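Skuncombe just put its "cash back on everyday basics" card in front of me again, so I read the terms. All of them. A thread.

1/ The headline says you can earn up to $610 a year. "Up to" is doing a lot of work there. The fine print gets you to that number only if you spend $1,074 a month in their chosen categories.

2/ I don't spend $1,074 a month on groceries and gas. If I did, I wouldn't be calling it basics.
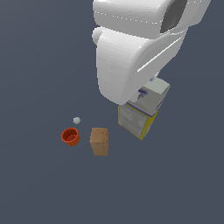
Smooth white arm, plain gray background.

3/ The categories change 4 times a year and you have to opt in every time. Miss the window and you get the base rate – good luck finding the base rate on the front page.

4/ Lobo and Gilis both count as grocery stores. Skindau doesn't. It sells milk, bread and eggs, and it's the only store I can walk to. The terms call it "general merchandise."

5/ Points also expire after 2 years, and you can't cash out below a minimum. So a light spender builds up a small pile slowly and then watches the oldest part of it vanish.

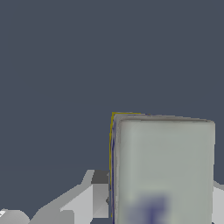

A reply from Marnie says she has had the card since October and it's free money if you pay it off every month, so what's the harm?

6/ Fair, and if that works for you, keep it. But "if you pay it off every month" is the whole question. One late month at their rate would wipe out most of what I'd earn in a year. I did the math on my own receipts, not theirs.

7/ I'm sticking with the boring flat-rate card. Still waiting for Skuncombe to tell me why a store full of food isn't a grocery store.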